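Wrist camera policy fails at the lift step when the background changes
Asked by Rommel Navarro in Imitation Learning, August 2023

We train a cloth-folding policy from demonstrations, wrist camera only, following the Dundwood recipe. The set is 284 demonstrations, trained for 2000 epochs. Grasping is fine. Once the gripper turns upward with the fabric, the camera sees mostly wall and ceiling, and the policy stalls or opens the fingers. In the room where we recorded, it completes the fold. In a second room it does not. Loss curves look normal. Is this overfitting to the background, or should I suspect the action horizon?

3 replies

Ulla Amundsen
Background, most likely. During the lift the cloth covers a small part of the view and everything else is room. With one recording site the network can read its stage of the task from the wall, and it has no reason to learn anything else. Test it before retraining: take held-out lift segments, mask everything except the fingers and fabric, and compare the predicted gripper command with the unmasked run. If the command flips to open under the mask, the horizon is not your first problem. We saw this on the Hekari set. Adding 30 demonstrations from a second site did more for us than color jitter, which barely moved the result. Random crops made it worse, as they sometimes removed the fingertips.

Mark Anthony Castillo
Try a longer horizon. Worked for me.

Rhea Tolentino
Agree with Ulla on the mask test. Also check whether gripper width is in your state input. If it is missing, the policy has to infer a closed grasp from pixels, and that is hard when the fingers are pressed together on folded, slightly blurred cloth. An upward view from one of our lifts is attached, lavender fabric against orange and blue wall panels with ceiling lights behind.

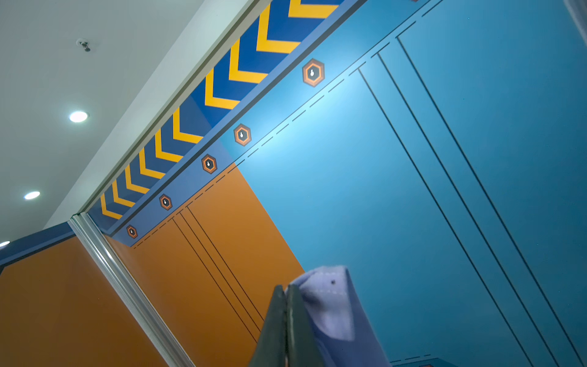

2 min read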